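Prerneo Robotics Laboratory
April 10, 2024

1/ We are pleased to share a result from our work on household manipulation, carried out with our partners at Burkix. The study asks whether wrist views help a two-armed robot handle crockery at a kitchen sink.

2/ The method, which we call Trullham, trains one policy on head and wrist views together. During training, either view may be withheld at random, so the policy learns to manage with what remains.

3/ The training set holds 244 demonstrations, all recorded by remote operation. No simulated data was used at any stage.

4/ We then ran 40 trials with plates the policy had not met in training. With both views it failed in 2. With the head view alone it failed in 3. The gap is small, and we do not claim that it settles the question.

5/ The failures had a common cause: the fingers closed before the rim of the plate was between them. A revised grasp timing is being tested now.

6/ Work at the sink:

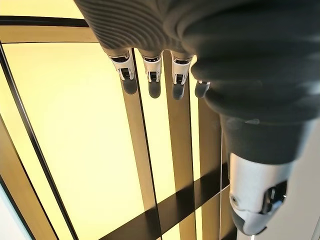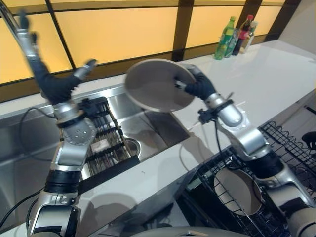
First picture: view from the wrist, fingers and thumb pointing down. Second picture: view from the head, with a plate held in the right hand.

7/ The Modise test set, with written instructions for repeating the trials, will be released in September. Enquiries from other laboratories are welcome.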